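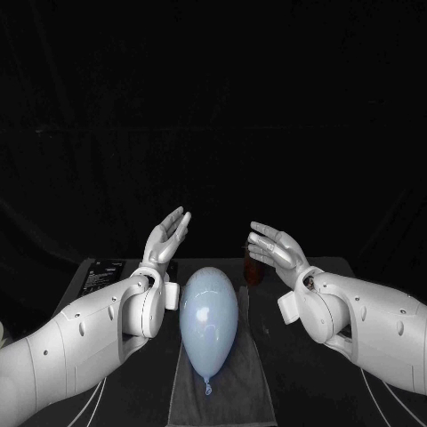 The second shift at Jurico used to start with a half hour of blowing up balloons. The company, based in Skenutham, makes pendant lampshades, and every shade begins as a layer of thin film laid over an inflated balloon. When the coating has set, the balloon is popped and the shell goes down the line for trimming and wiring. Last year the plant shipped 1,892 of them, in four sizes.

Covering has always been the job that new hires dread. The film is light, it clings to fingers, and a balloon rolls at the slightest push. The usual trick is to set it on a towel. A good hand takes a year or more to get the gathers even at the top, and many people leave before then.

Since June, part of the covering has been handed over to a two-armed robot that the staff call Pustden, after the street where the old workshop stood. It has two hands with fingers, much like ours, and its own bench against a black curtain. The curtain was Hamisi Mwakalinga's idea. He runs production, and he had noticed that clear film was hard for the cameras to pick out against the shelving.

"It's slow," Mwakalinga says. "I tell visitors that first. A person who knows the job will beat it every time."

What it can do is stay at the bench. The small size, the one with the least profit in it, is now mostly Pustden's. An operator sets out the towel and the balloon, starts the cycle and stays close enough to step in. In the first full month the robot covered 231 forms, and 59 of those had to be redone by hand.
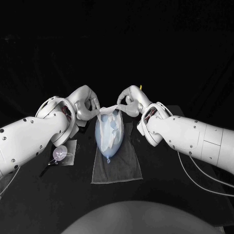
The top is where most of the trouble comes. Both hands have to lift the film by the same amount, and if one side rises faster, the whole cover slides around and a fold sets into the finished shade. Salamatu Osagie, with nine years on the covering tables, spent much of the summer correcting this. She would stop the cycle, show the technician where she would put her own fingers, and wait while he changed the program.

Osagie is now listed as a cell operator. Her pay went up one grade. She covers the large shades in the mornings, which are still done entirely by hand, and looks after the robot from lunch on.

"My wrists are better," she says. "The afternoons are long, though. You watch a lot. When I was covering, I talked to the person across from me, and that seat is gone."

There were six seats at the tables two years ago and there are four today. Jurico did not lay anyone off. One worker retired, and one moved to trimming and was not replaced. Management has promised in writing that the remaining seats will stay through the end of next year. After that, the agreement is open.

Loose strips are the current project. Some designs call for bands of film over the form, and a band that twists between the hands has to be let go and picked up again. Workers do this without looking. Pustden's program for it runs to 115 steps, and Hiếu Tăng, the technician, expects to cut that down over the spring.
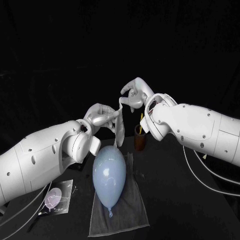
Lovely Samonte doubts that the step count matters much. What matters, she says, is who gets called over when a band goes on crooked, and whether that person is paid for knowing how to fix it. She would like to see the covering test kept as it is, with every new operator made to finish a batch by hand before going near the controls. "Otherwise in five years you have people who can press stop and can't tell you why they pressed it."

Mwakalinga agrees with her on the test. It stays for now, and the next two hires will take it. He is less sure about a second robot. The supplier, Galang, has quoted him a price, and he has put off answering until the strip work is settled – the medium shades would be the obvious next step, and they are what the four people at the tables spend most of their week on.

Osagie has asked for one change of her own. She wants the robot's bench turned so that it faces the covering tables. The power line will have to be moved, and the electrician is booked for next month.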